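A morning with the sweet-sorting arms: the Varnus two-arm bench at the Kiltosley open day

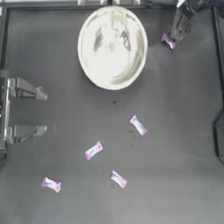
I had been meaning to get over to Kiltosley for the open day for the better part of three years, and this September I finally managed it, with a flask, a folding umbrella and a nephew who had been promised chips on the way home. We had booked the ten o'clock slot for the Varnus bench. That's the two-armed machine a few of you wrote in to ask me about after my piece on the Torvik, and I'd say straight away that if you only have time for one demonstration when they next open the doors, this is the one I'd queue for.

The task was a homely one, and I liked it all the better for that. Wrapped sweets are scattered over a dark grey table, a big shallow white bowl stands at the far side, and the arms are asked to put the one into the other. You'd think it was nothing at all (my nephew certainly did, he offered to do it for them), but a small shiny packet with frilly ends is a proper nuisance to pick up if you have no fingertips. The wrappers are white with purple and pink at the ends, they land at every angle you like, and the film catches the light, so I was quite prepared to see a lot of fumbling.

There was some fumbling. Over the 39 goes I watched from start to finish, three sweets were dropped short of the bowl and one got nudged away across the table and had to be chased, which got the biggest cheer of the morning. For the most part, though, the black gripper took hold of a sweet by the tip of its fingers, lifted it on the slant and carried it over to the bowl without any fuss. It's slow! I timed one pick at 28 seconds, and I have seen toddlers do better at a birthday party. But there's a steadiness to it that I found very restful, and I could happily have stayed until lunch.

The other arm has a different sort of hand, with two grey fingers that run parallel to each other and open nice and wide. We were told it's the one for boxes and jars, and it spent a good part of our session with its fingers spread, waiting its turn. I did feel a bit short-changed there. When they brought out a jar towards the end it came into its own, holding the thing still while its partner saw to the lid, and I'd have swapped ten minutes of sweets for five more of that.

Now for the things I'd want to know if I were thinking of one for a school or a workshop. The bench is quieter than the Torvik by a long way, more of a hum than a whine, and we could talk over it without raising our voices. The table top is a plain matt surface and it does show marks, so you'll want a cloth handy. Setting up took them nearly 100 minutes that morning, which seemed a lot to me, though they said much of it was the lighting and that a bench left in one place wouldn't need it every day. The control program is called Vellon and it looked clear enough over somebody's shoulder, with big buttons and sensible words, but I wasn't allowed a go, so I can't tell you how it feels in the hand. I'd also have liked a longer lead on the stop button.

As for the day itself, it was well run and friendly. The numbers were capped at 200 and you could get right up to the rail without using your elbows. The people showing the bench were happy to be asked the same question over and over, and they left the mishaps in instead of whisking us off to look at something shinier. Tea was weak but plentiful. Parking is up the hill behind the main building, and it's steeper than the map lets on, so wear decent shoes.

Marks out of five: four for the bench, and I'd go to four and a half if the second arm were given more to do. Five for the welcome. My nephew gives it three, on the grounds that visitors weren't allowed to eat the sweets.

Posted 23/10/2021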